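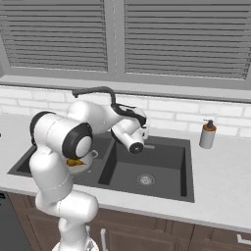

Funeck presenta la segunda edición de su Guía del Fregadero Compartido, un manual de convivencia para pisos en los que el último que cena siempre tiene mucha prisa. La primera edición se agotó, en buena parte porque la compraban por duplicado: un ejemplar para casa y otro para dejar, sin firmar, en la puerta de algún compañero. El capítulo inicial se ocupa del fregadero de dos senos, como ese gris oscuro encajado en una encimera blanca, y sostiene que la división central ha evitado más mudanzas que cualquier contrato de alquiler. Un seno para lo que está sucio y otro para lo que alguien jura que solo está en remojo.

La guía, de 214 páginas, sale a la venta el 2024-04-27 con el sello Rireck y una tirada inicial de 2.000 ejemplares. La firma Catinca Ilie, mediadora vecinal, que pasó nueve años compartiendo cocina antes de dedicarse a reconciliar a quienes todavía la comparten.

«La gente llega a mi despacho hablando de respeto, de valores y de educación», explica Ilie. «A los diez minutos estamos hablando de una sartén. Yo prefiero empezar por la sartén y ahorrarnos la filosofía».

El libro repasa los conflictos clásicos del género: el estropajo que nadie recuerda haber comprado, la olla con arroz pegado que pasa el puente en remojo, el escurridor convertido en armario permanente. También dedica un apartado al inquilino que friega únicamente su vaso, figura a la que la autora trata con más ternura de la que el lector quizá esperaba.

Entre las novedades de esta edición figura un modelo de calendario de turnos, revisado después de que varios lectores señalaran que el anterior permitía librarse de fregar durante todo el mes de abril. La editorial agradece los avisos y lamenta que llegaran en mayo. Se incorpora además un glosario de notas de nevera, ordenadas por grado de hostilidad, desde el «porfa» con carita sonriente hasta las mayúsculas subrayadas.

El capítulo final aborda la compra de un lavavajillas entre varios, operación que Ilie desaconseja a los pisos que aún no se hayan puesto de acuerdo sobre el papel higiénico.

La guía se presentará en la librería Sequeira, con entrada libre hasta completar aforo. Habrá café servido en tazas de loza, y se ruega a los asistentes que lleven la suya de vuelta a la barra. La distribución en librerías corre a cargo de Brareck.

Los medios que deseen un ejemplar de prensa o una entrevista con la autora pueden dirigirse al departamento de comunicación de Funeck. Se responde por orden de llegada, salvo a la hora de comer.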